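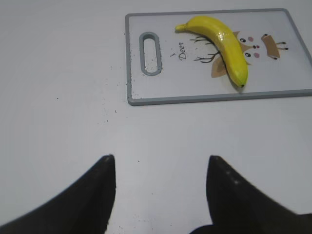
## Re: Rudd letters — who is "the Captain" and when did Harriet leave?

Florin, all,

Quick one before I have to run for the train, except it won't be quick. Replying inline to Florin's long message. I cut the part on watermarks, no opinion there, ask me again when I've seen the paper in daylight.

> On the list, Florin Jitaru wrote:
>
> I have now been through the whole box, 70 letters, and I still think the Fledoris edition has the order wrong. The editor puts the "cruel and unnecessary" letter from old Mr. Rudd to his daughter Harriet at the start of the quarrel, before she goes to her aunt. I would put it near the end. He writes as if she has already been gone a while. He asks who is paying for her coals.

Yes. Agree, the coals settle it for me. Nobody asks about coals if the girl is still upstairs. Also he calls the aunt "your protectress," and in the letters we *can* date he doesn't use that until after the visit at Christmas. Before that she is "my sister" or just "Maria." He got colder by degrees and you can follow it in what he calls people. I went back and checked the ones I have photocopies of and it holds in all of them but one, and that one is torn at the salutation so who knows.

One warning though. The printed edition silently fixes his abbreviations. So "yr. prot." in the original comes out as "your protectress" in print, and I am not 100% sure it isn't "your protector" in one place. Which would be a very different letter! Florin, can you look? Second page, near the fold, there's a blot.

> The editor's only evidence for the early date is the word December at the top, in a different ink. I believe this was added by whoever sorted the papers, perhaps the grandson. It is the same hand as the labels on the bundles.

Right, and the grandson was hopeless. He also wrote December on a butcher's bill that mentions strawberries. I would not hang anything on his Decembers. I'd forgotten he did the bundles too, thats useful, it means we can throw out a bunch of the dates in the Undeo catalog, which just copied what was on the wrappers. Has anyone written to them? I did a couple of years ago and got an auto reply.

> On the Captain. The edition says in a footnote that he is the suitor, and most people have repeated this. But Harriet writes to her brother that "the Captain was kind and had nothing to say of it to Papa, having heard it from Papa already." If he was the man she wanted to marry, this is a very strange sentence.

It's a strange sentence either way. My reading, for what it's worth — the Captain is a friend of the father, old, probably a widower, someone sent round to talk sense into her who then didn't. The suitor never gets a name or rank in Harriet's letters. She writes "he" and once "H." and that's it. The brother knows perfectly well who is meant so there's no need. People wanted a dashing officer in the story and there was a captain lying about so he got the job.

Evidence for old:

- he has gout or something like it. "The Captain took the low chair and had to be got out of it."
- he remembers Harriet's mother as a girl
- he sends Mr. Rudd a recipe for a chest rub, which seems an odd thing for a lover to do
- the brother calls him "our old friend," and yes "old friend" can just mean longstanding, I know, somebody will say it

Evidence against: the glove business. In the third bundle Harriet says she returned the Captain's gloves "with everything else." I can't get round that. Unless the gloves were a present to her father that got left in her trunk?? Reaching. Somebody help.

> I also want to ask about the money. Mr. Rudd says he has settled 2000 on her and will take it back. Could he do this? Was it a threat only?

Not my area at all, but depends whether it was already in trust. If the settlement was signed then no, the trustees hold it and he can shout all he likes. If it was just promised, or sitting in his will, then sure, new will, done. He says "settled" but he says a lot of things. In the letter to his lawyer (there's only a draft, with most of it crossed out) he writes "intended to settle," and I would trust that one over anything he says to his daughter in a temper. People are careful with lawyers.

So probably a threat, but one he could carry out. And Harriet seems to have believed it, see the line on turning her blue silk. That reads to me like someone working out how long her clothes have to last.

Is there a legal person on here still? There used to be one who answered the dower questions. If you're out there please.

> Last, the reconciliation. The edition ends on it and it is very moving, but I cannot find the original in the box. The letter with "come home and we shall not speak of him." Does anyone have it?

I've been waiting for somebody to ask!! No. I don't have it, and I've never met anyone who has. As far as I can find out it was printed in the Dereo parish magazine by a granddaughter, long after everyone in it was dead, and the Fledoris editor took it from there. There's a note in the back that says "communicated by the family," which can cover anything.

I'm not saying she made it up. But look at it next to the others. He never in his life wrote a paragraph that short. He doesn't mention his health. He doesn't mention the price of anything. He spells "receive" right, when he got it wrong every single time in the autumn letters (and the editor left *those* in for color, so it isn't that it was cleaned up, or not only that). And he signs "your loving father" where all the rest have "yr. affte. father" or, in the bad months, just "J. Rudd" which must have been horrible to open at breakfast.

Could be a real letter that granddaughter tidied. Could be two letters stuck together. Could be what she remembered being told that he said. I'd want to see it before I built an ending on it.

What we do have is that Harriet is back in the house the next summer, since she signs for a delivery of lamp oil. That's in the household book, not the letters, and the edition doesn't use the household book at all. So she did come home. Whether they spoke of him I have no idea. And there's another entry in it, same page, a payment to the aunt "on H's acct." in the old man's own writing. So he paid for the coals in the end! Or for something. It's a better ending than the printed one if you ask me, but I like account books.

Other bits while I'm here:

**The order.** My working order for the quarrel, please pick at it:

1. The note about the "conversation in the garden" — no anger yet, he's puzzled
2. Harriet to brother, asking him to come down
3. The brother's answer, not coming, has a cold
4. Mr. Rudd to his sister, very stiff, sending Harriet with 2 trunks
5. The Christmas visit, known only from what the aunt says of it afterward
6. The lawyer draft
7. "Cruel and unnecessary," with the coals

I'd put the Captain's chest rub between the aunt's account and the lawyer draft, but could be swayed. I left out the undated scrap with the poem on the back, I don't think it's hers.

**The scrap.** Since I mentioned it. The handwriting is rounder and the *d*s loop the wrong way. Might be the aunt as a young woman, which would make it a generation earlier and nothing to do with any of this. It got into the bundle because the poem is sad and so the grandson thought it must be Harriet.

**The brother.** I think we are all too easy on the brother. He gets 3 letters from her asking for help, and he writes back about the cold, his horse, and would she send his gray waistcoat. The edition calls him "her steadfast confidant." Confidant ok. He did keep the letters, I'll give him that, we wouldn't have any of hers otherwise.

**Spelling of the house.** Can we agree on one? The edition has it one way, the catalog another, and the family used both in the same letter. I've just been putting "the house."

**Scans.** The ones shared last time are too dark at the edges, and the crossed lines can't be read at all. I don't mean that as a complaint, I know what it is to do that after work. But if anyone is going to the reading room soon could you redo the lawyer draft and the torn one? Flat, by the window if they let you. They made me sit by the radiator and the paper wouldn't stop curling.

I can send my transcript of the household book pages to whoever wants it. It's rough, I gave up on the candle prices halfway and there's a column I couldn't make sense of, might be weights. Off list please, it's a big file and last time the server bounced it to everybody twice.

Florin, don't write to Fledoris before you've looked at that blot. If it's "protector" then I take back half of the above and we start over.

Have to go, train

Edileuza Lins

> P.S. I attach also my list of salutations in order, with the torn one at the end.
>
> Florin Jitaru

Attachment didn't come through btw. Can you paste it in the body?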